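Tredine makes note and task app free on all platforms and opens desktop version to the public

Baltness, August. Software publisher Tredine has announced that Etside, its application for shared notes and task lists, is now free to use on all supported platforms. The company has also released the first public desktop version, which had previously been limited to invited testers.

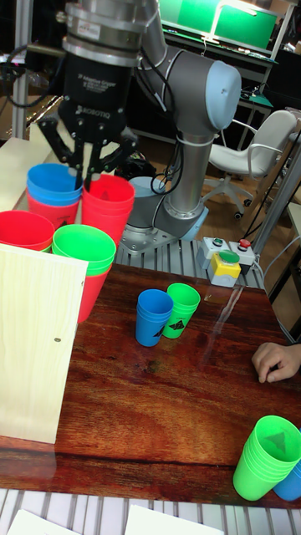 Etside allows a group to keep its notes, lists and attached files in one workspace, with changes passed between devices as they are made. The new version adds coloured labels, which can be placed one inside another. A list can sit under a red label and then a blue one, much as the blue cups sit on the red stack, and each level can be opened or closed separately. Labels created in earlier versions will be carried over when the user first signs in.

"Our customers asked for a simpler way to keep related work together," said Noémie Joly, head of product at Tredine. "Making the application free allows whole teams to adopt it without a purchasing decision." 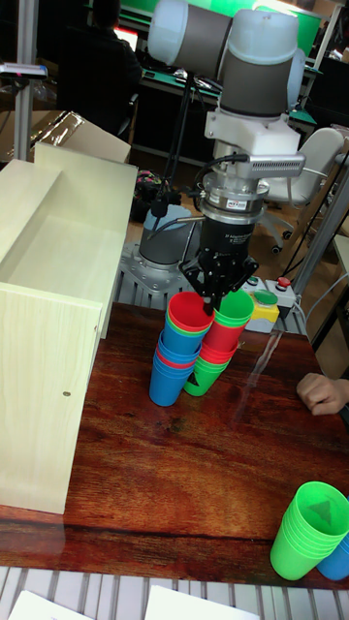

Cups in red, green and blue stacked beneath the gripper.

The free edition includes 4 workspaces per account and up to 2000 notes in each. Organisations that need more storage may move to the paid edition, which raises the limit to 3000 notes and adds administrator controls. Existing subscribers will keep their present terms until renewal.

The desktop version was developed with Deschamps, which supplied the search component. "Search works in the same way whether or not the user is connected," said Corentin Riviere, technical director at Deschamps.

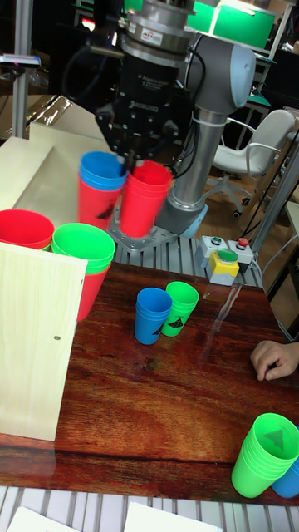

Availability

Etside can be downloaded from the Tredine website. The desktop version is offered in English and French, and further languages are planned. Press enquiries should be addressed to Maëlys Arnaud at the Tredine press office in Baltness.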